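Two-Arm Table Project: students wanted for the new term
Posted 12th October by the Altstead Robotics Club

The Altstead Robotics Club is looking for students to join the two-arm table project at our Fekivberg workshop. New members start in January. No experience with robots is needed, but you must be able to come to one evening session each week until the end of the spring term.

The project is now in its second year. Last year's group built the table, wired the arms and wrote the first control program. This year's group will teach the arms to do small jobs together: stacking blocks, passing a part from one gripper to the other, sorting items into baskets. At the end of the year we enter the Lelter Cup, a student competition for robots that handle everyday objects. We entered last year and came ninth, mostly through dropped parts in the passing round.

What you would be doing

You will work in pairs. One person drives the arms while the other sets out the objects, writes up the run and stops the arms if something goes wrong. You swap over halfway through the evening. A normal session is a short briefing, then practice runs, then tidying up and copying the logs to the club computer.

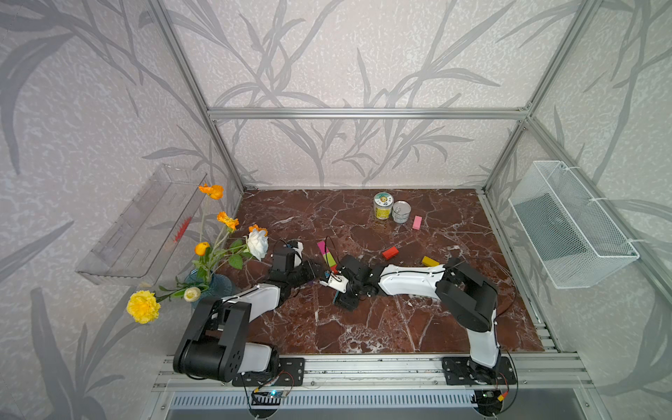
Both grippers at the block stack on the project table.

The blocks are the standard exercise and everyone begins with them. After that we move on to cans and other household items, as the Lelter rules allow the judges to change what is on the table between rounds. Objects may also be placed where they get in the way, so we practise with clutter. Last year's group logged 514 runs, and we expect this year's to do more.

Some of the work is away from the arms. We need people to look after the cables and control boards, to keep the run sheets in order, and to write the short report that goes in with the competition entry. If you would like to do mainly programming, say so when you apply. The control program is called Okabe and is written in Python. It works but the notes that go with it are thin, and one of the jobs this year is to write better ones.

Who can apply

You should be aged 16 to 19 on the day you start and be at a school or college in the Altstead area. Anyone under 18 needs a form signed by a parent or guardian, which we will send with your offer. We have room for four pairs. You can apply with a friend and ask to be paired, or apply on your own.

You do not need your own computer. You will need to tie back long hair and take off loose scarves and bracelets before working at the table. The workshop is on the ground floor and has step-free access from the car park side.

Cost

There is a fee of £18 for the term, which covers insurance and spare parts. If this is a problem please tell us and we will drop it. Travel to the Lelter Cup is paid for by the club.

How to apply

Write to us in no more than 200 words saying why you would like to join and which evenings you can manage. Put your age, your school or college and a contact address at the top. Letters can be left at the front desk of the Fekivberg workshop or sent through the form on the club page. Applications close at the end of term. We will invite everyone who fits the age rule to a trial evening, where you will have a go at driving the arms and meet the current group.

Comments

robin_k
Is it possible to do every other week? I have band practice that clashes.

Altstead Robotics Club
Sorry, it does need to be weekly because of the pairs. Send us your free evenings anyway as the night has not been fixed yet.

mumoftwo
My son is 15 until February. Would he have to wait a year?

Altstead Robotics Club
Yes for this project, but the Saturday beginners' group takes ages 12 and up.

tjp
Did this last year. Bring a jumper, the heating goes off early.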